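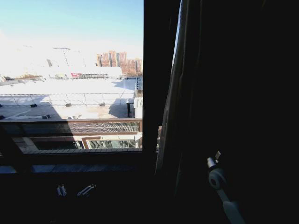
Do the curtains on the roof side need to be drawn while the glue is setting? Only in the afternoon, once the sun gets down to the bench, and then fully closed until the clamps come off.

October, Thursday, posted by Chathurika Sivakumar
Reading time: 5 min
Search this notebook Go

OK so, curtains. I've been putting this off all week and finally did it this morning with a cup of tea going cold next to me. The old routine was whoever got squinty first yanked a curtain across and everybody else lived in a cave until lunch. I wanted to know what we need up there for the bench work, so I tried the light with the curtain open, halfway and closed, and wrote down how each one felt on the Kolev samples (the glossy ones, which are the worst!).

Open is lovely for about anything matte. Sanding marks show up nicely and you can pick out a bad edge from across the room. On gloss it's hopeless. The white roof outside throws so much light back up that I was tilting every sample like I was trying to read a watch.

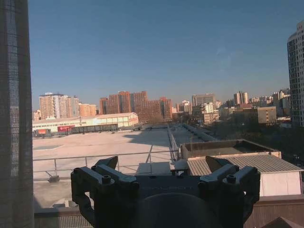
Halfway was a letdown, because you get one bright stripe on the bench and your eyes keep going to it. I gave it 15 minutes and quit. Closed, with the bench lamp on, was the calmest for gloss – dull, but I got through 12 samples and didn't have to redo any.

I also tried taping a sheet of Skavis tracing paper to the glass. Nice soft light, I liked it a lot, but the tape let go after 10 minutes and the whole thing slid down behind the bench. Might try again with the wider tape. If anyone has a roll of the Drivetti stuff left over, please leave it by my stool.

One more grumble: please don't park things on the stone sill. I had to shift a box of Skullell clips before I could even start, and the sheer curtain snags on everything. 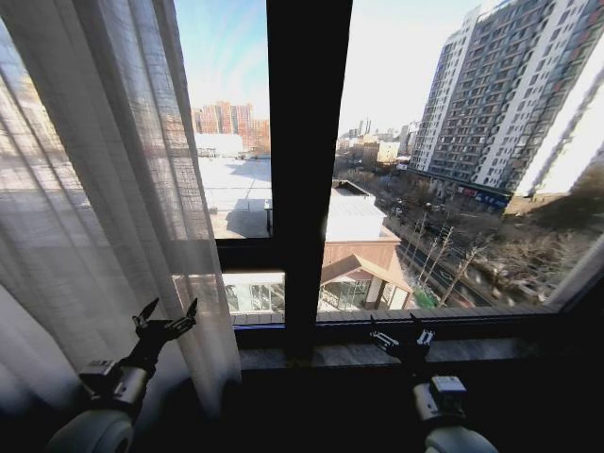 To do before next week

– Wash the sheer curtain, cold, and hang it back up damp so the folds drop out
– Wipe down the sill and the dark trim, top of the crossbar too
– Second try with the tracing paper, wide tape this time
– Repeat the gloss samples at 5 pm with the curtain closed and compare with my morning notes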